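Oldale Table Football Club: Frequently Asked Questions
Last updated Jun 12, 2021

Please read these before writing in. Agustina Medina answers the club inbox herself and has a job.

What is table football, as you play it?
A small football match on a mat, on a table, with a goal and a ball. There are no rods with little men skewered on them. If you want that, the pub is across the road and we wish you well.

Where and when do you meet?
The upstairs room at Slanina House, Oldale. Sessions run for 60 minutes, plus however long it takes to find the ball. Dates go up on the noticeboard by the stairs.

How much does it cost?
A visit is £5 and your first one is free. We take coins or card. We no longer take IOUs, and the person responsible knows who he is.

Do I need to bring anything?
No. The mat, goals and balls are ours. Some members bring their own ball and claim it rolls truer. We let them.

Which way round does the mat go?
Lengthways, away from you, with a penalty box at each end. Put it flat on the front table and keep it clear of the join between the two tables. A ball that meets the join will go wherever it fancies, and the resulting argument will outlast the match.

What happens if the mat won't lie flat?
Roll it backwards for a minute, then try again. Please don't iron it. We bought the current one from Stoltance after somebody ironed the last one.
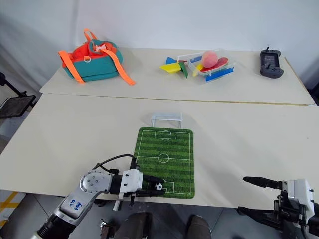

Can I leave my bag on the table?
On the back table, yes, with the straps tucked in. A trailing strap counts as part of the building, so if the ball hits it you play on.

Is there anything for younger children?
Yes, there's a bin of toys they can help themselves to. Pieces go back in the bin at the end, or at least near it. We have been treading on them since the club began and would like a rest.

Can we play with something other than the proper ball?
In friendlies, within reason. In the Cusum Cup, no. The ball is tiny for a purpose, and anything bigger turns the goal into a doorstop.

How many goals wins a match?
First to 5, or whoever is ahead when time runs out. The club record for a season is 21 wins, held by a member who brings it up more than we'd like.

Is that a lot?
We have played 559 recorded matches, so you decide.

The ball has gone off the table. Now what?
Stop, look under the table, look in your turn-ups. Restart from the centre circle. If it can't be found, there is a spare in the drawer - please tell Agustina, as the drawer is not bottomless.

May I move the tables?
Ask first. They are pushed together the way we like them, and one leg needs a folded beer mat under it. Lose the beer mat and every match becomes a downhill one.

Can I book the room for a birthday?
Write to the club inbox with the date and the number of children. Cake is welcome, though never on the pitch.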